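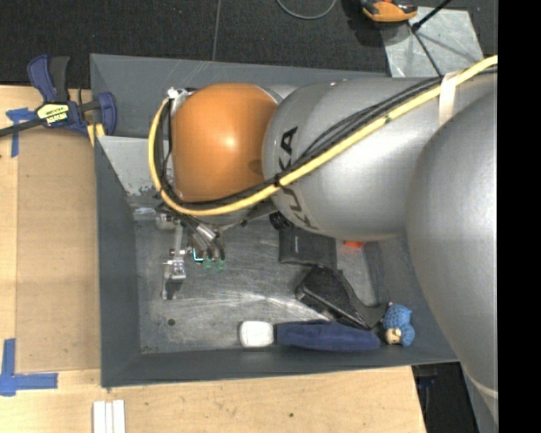

Someone in the bench thread told me to put a rubber mat in it and stop worrying, and that may well be the answer, but I tried a mat once in an older bin and it curled up at the corners within a month, so I'm asking properly.

Sitby Help > Workshop and Storage > Metal bins and trays
Lining the floor of a gray parts bin without losing the slope
Asked 19 January 2023
Viewed 3547 times
3 answers

The bin is dark gray with a metal floor and walls that slope inward. It sits beside a light wooden work surface, and one side of it rests partly over the wood. The floor is scuffed. I don't mind the look of it, but small parts with a finished face are picking up scratches now, and I'd like to stop that before it gets worse.

What goes in it is mostly turned pieces and short brackets, nothing heavier than a full coffee mug. They get tipped in from a smaller box. Nothing in there has oil on it when it arrives, or it isn't supposed to.

Things I've looked at so far:

Paint. I have half a can of gray enamel. I suspect it would chip where parts land and then I'd have flakes mixed in with the parts.

Rubber mat. See above. The old one also smelled.

Ivico bench felt, the self-adhesive kind. The store in Linley sells it by the roll. I like the idea, but I don't know if the glue holds on bare metal that's been rubbed this much.

Two questions, then. What do people use on a metal floor that gets parts dropped on it all day? And is it worth sanding the scuffs first, or does it not matter once it's covered?

I also need to keep the wood from getting marked where the bin sits on it, so if there's something that would do both jobs off one roll, even better. Budget is 50 dollars. I'd rather not spend all of it.

Answer 1
Accepted – marked helpful by the asker
Member with 2775 points

I've lined a few of these and would skip both the paint and the felt.

Felt works in a drawer. In a bin where things get tipped it picks up every bit of swarf and grit that comes in with the parts, and after a few weeks you have something close to sandpaper. You can vacuum it, but the fine stuff stays down in the fibers. If your parts have a face you care about, this is worse than the bare metal.

What I use is polyethylene sheet, the solid kind, 1/8 inch. You can cut it with a utility knife and a straightedge if you score it several times and snap it. It lies flat and wipes clean. Nothing sticks to it very well, including glue, so don't try to glue it. Cut it to a snug fit and let it sit on the floor of the bin.

With sloping walls, measure at the very bottom, inside, in both directions. People measure at the rim and end up with a sheet that rides up the walls and rocks. Make a template out of cardboard first, trim it until it drops all the way down, then trace it. Round the corners of the sheet a bit more than the corners of the bin.

For the scuffs, run your fingernail across them. If your nail doesn't catch, leave them alone. If it catches on a raised edge, knock that edge down with a sanding block so the sheet doesn't rock on it. I use 200 grit because I have a box of it, anything close is fine. Then wipe the floor out twice, and let it dry before the sheet goes in. Moisture trapped under a liner will start rust on plain steel. I don't know what metal yours is, so check it with a magnet if you care. I'd lift the sheet out every so often in any case and look underneath.

For the wooden side, use an offcut of the same sheet under the edge of the bin. Bevel the edge of the offcut with a knife or it will catch your sleeve. If the bin rocks when part of it is up on the wood, shim the other side so it sits level. A bin that rocks will dent a soft wood surface no matter what you put under it.

You should come in well under your budget. Ask for remnants.

Comments on this answer

Asker: Thank you. The fingernail test caught in two places near one end, so I'll sand those. I hadn't thought about measuring at the bottom and I was about to measure at the rim.

Same member: Everybody does it the first time.

Another member: Would this be noisy? I had a plastic liner in a tray and it clattered.

Same member: It's a little quieter than bare metal. If noise is the main problem, put a thin foam sheet underneath, closed-cell only. Then your fit has to be better or the whole thing shifts around.

Answer 2

Just get a new bin. Babić makes plastic ones and you don't need to line anything. I got mine in February of last year and it's fine.

Comments on this answer

Asker: The size has to stay the same, and I couldn't find a plastic one with the same footprint. I'll keep it in mind if this one gives out.

Another member: Plastic ones scratch too. They just scratch differently.

Answer 3

I'm going to partly disagree with the first answer. Felt is bad, agreed, but a decent rubber mat is OK if you buy the right one. The curling happens with cheap mats that have been stored rolled. Lay it out flat under something heavy for a couple of days before you cut it, and cut it slightly small, maybe 1/16 inch all around. If it's tight against the walls it has nowhere to go when it warms up, and the corners lift.

Ribbed mats are a pain with small brackets – the thin edges get down in the grooves and you end up digging for them. Get smooth. And don't use black rubber with light-colored parts, it can leave marks.

The smell goes away if you wash the mat with dish soap and leave it outside for an afternoon. It may take two washes.

On the wood, I would not put black rubber straight onto an unfinished top. It left a stain on mine that I never got out. Cork sheet is better there, and a small piece costs next to nothing.

I haven't tried the poly sheet, so I can't say how it compares.

Comments on this answer

Asker: I think the stain is what decides it for me. Going with the poly sheet in the bin and cork on the wood. Is there a right way round for the cork, or does it not matter?

No replies to this comment yet.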